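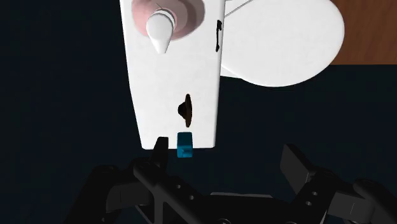 The partners of Prallbridge met at the Grorberg office on October 24, 2026 to talk over the second fund, the two holdings still in the first one, and the long-promised letter to investors. Raed Saliba took the chair and Qusai Atallah kept these notes, with apologies in advance for his habit of writing down rather more than was asked. Before the formal business there was a friendly exchange over colours for the cover of the letter. Raed is fond of a very dark navy with a good deal of plain white on it, and Qusai asked whether there might be a touch of pink near the top, like the rounded pink shape at the top of the white panel, so that it doesn't look quite so much like a bank statement. Everyone was happy to let the printer try both.

1. Notes of the last meeting

The notes from April were agreed with one correction. Under Fadedach, "loan repaid" should have read "loan repayment agreed", and Qusai was thanked for owning up to it before anyone had to ask. Raed signed the corrected copy.

2. Fadedach

Raed gave a full account of his visit, and it was a cheering one on the whole. The new finance director has settled in well and the monthly figures now reach us within eight days of the month end, a great improvement on the old arrangement, when they came more or less when they came. Orders are steady. The margin is still thinner than we had hoped when we bought in, mostly on account of freight, and there was a long and good-natured discussion about whether prices should go up before the winter or after it.

Raed leaned towards after. Qusai would have gone sooner, but was content to leave it with the management, who know their customers far better than we do. It was agreed that we would support whichever date they choose and ask only for a short note of their reasons.

Action: Raed to write to the finance director and pass on the partners' thanks.
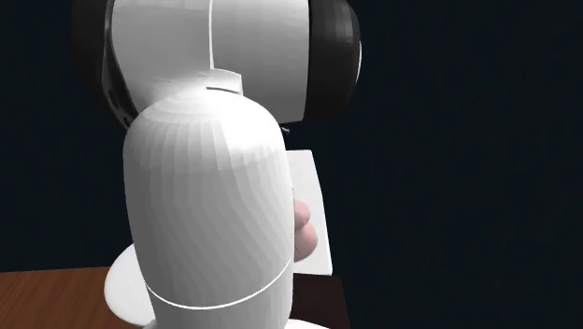

3. Nseir

Two parties have now asked, quite separately, whether our share of Nseir might be for sale. Neither has named a price. Qusai reminded the meeting that we have held it for six years and that the founders have always been told we would leave one day, so the question will not come as a shock to them - though it should certainly reach them from us first, and in person.

There was some feeling that another year would bring a better result, once the second site is paying its way. Against that, our own investors have been patient, and several have asked kindly but plainly when they might see some money back. After going round the table twice it was decided to speak to the founders, and to hold off appointing an adviser until that talk has taken place.

Action: Qusai to visit the founders and report back. No reply to either party beyond a polite acknowledgement.

4. The second fund

Commitments stand at 45 million, with four investors from the first fund coming back in. Raed said how touched he was by this and asked that it be recorded, which it gladly is. The draft terms are with the solicitors. One open point remains, the length of the investment period, and the partners would like to keep it at four years if the larger investors will agree.
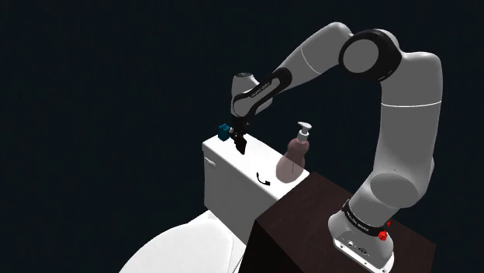 5. Letter to investors

Qusai's draft was much enjoyed and will need to lose a page. The passage on Fadedach stays as it is; the one on Nseir comes out until the founders have been spoken to.

Action: Qusai to send round a shorter draft, Raed to supply the fund figures.

6. Any other business

The lease at Grorberg comes up for renewal in April and Raed will ask the landlord for terms. The next meeting will be fixed by email once Qusai is back from seeing the founders.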